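Washing fluffy socks without ruining them?
Posted by Amber Verbeke, 10 Feb 2020

I've got fluffy grey socks that I live in all January, and my last lot came out of the wash like felt! Do I turn them inside out, or hand wash only? I'd love to keep them soft – this is the sort of fluff I mean.
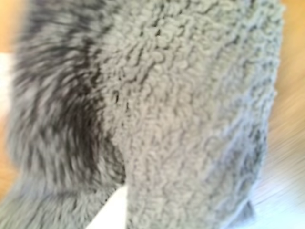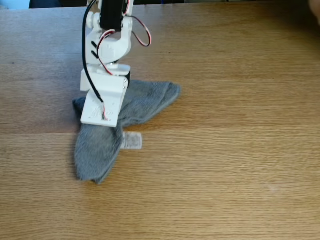

Grey and fluffy, close up and on the table

Roel Kramer
Inside out, cool wash, in a net bag. No softener, it flattens the pile. Dry them on a rack and give them a good shake while they're still damp.

Szu-yu Yeh
I just chuck mine in with the towels. 4 years and they're fine – a bit bobbly maybe.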